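Home News Staff pages Minutes Canteen Contact

Vuseo site, table clearing working group
Minutes, June 21, 2019

Present: Liya Birhane (chair), Despina Pîrvu, Corina Roman, Nikola Nowakowski. Apologies: Paraschiva Olteanu.

1. Last minutes. Agreed, one spelling fixed.

2. Stacking arm. Nikola: arm now on crockery work at the test table. Target is 400 pieces a shift, not there yet. Spoons still the slow part. Wants 3 more weeks before anything moves near the wash-up. Corina asked who is on hand when it stops. Nikola: him for now, no cover for lates. Needs sorting.

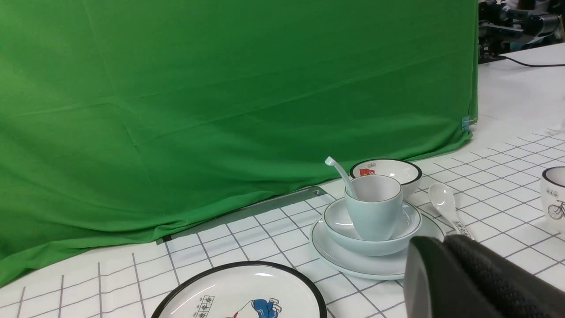
Test table: bowl and cup stacked on a plate, spoon left in the cup.

3. Jobs. Despina read out the questions from the wash-up team. Main one is hours. Liya: no cut in hours before November, she will put that in writing. Despina said people had heard that before at Furtună and wanted it signed. Liya to take to Trestarum management.
Corina: less lifting is welcome, standing watching a machine for a whole shift isn't. Asked for swaps every 45 minutes. Nikola fine with that, Liya to check the rota.

4. Training. Half day each, paid. Paraschiva sent a note asking that evening staff get there own session. Agreed.

5. AOB. Stop button is too far from the sink side for shorter staff. Nikola to move it. Ellov invoice held over to next meeting.

Actions: LB letter on hours, rota. NN button, late cover. DP to tell the team befor the notice goes up.

Comments (3)

Paraschiva O.: Thanks for the evening session. Can it be before 6 please, buses.

wash-up lates: 45 min swaps yes. Who do we ring when it stops at 10 at night??

Corina R.: Raised it, see item 2. Will chase Nikola.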